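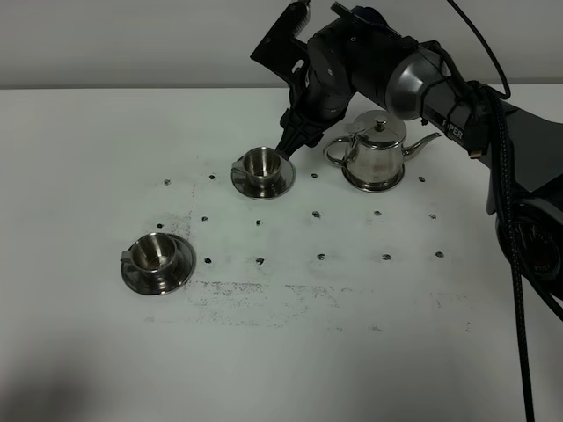

The gripper and the tea set at the Danex open day in Bevport.

32 shares | 14 comments

I drove 30 miles in February to see the future, and the future was laying for tea.

Danex had opened its workshop to the public for an afternoon, and 200 of us shuffled past the tables in visitor stickers. I parked myself at the one with the steel teapot and the two little cups, mostly for the chairs.

Carmela Villalobos, who runs the demonstrations, told us the arm was learning to handle shiny things. Polished steel is hard on a machine's eyesight, she said. It sees the room in the side of the pot and has to decide what is pot and what is room. I have the same trouble in department stores, so I warmed to it.

Then it went for a cup. It took its time. The man beside me checked his phone, put it away, and checked it again. When the cup finally rose off its saucer, a boy clapped and his mother looked at him with pity.

I was with the boy. We have been sold robots for years by people who show us the backflip and hide the outtakes. Danex let us watch a machine be slow at something my grandmother did while arguing - and let it be slow on a smudged white table, in front of taxpayers.

I asked Villalobos when it would pour. She said they would like it to put things down properly first. I wish more companies talked that way, and a few relatives.

There was real tea by the exit, in paper cups. You poured it yourself.

14 comments - sort by newest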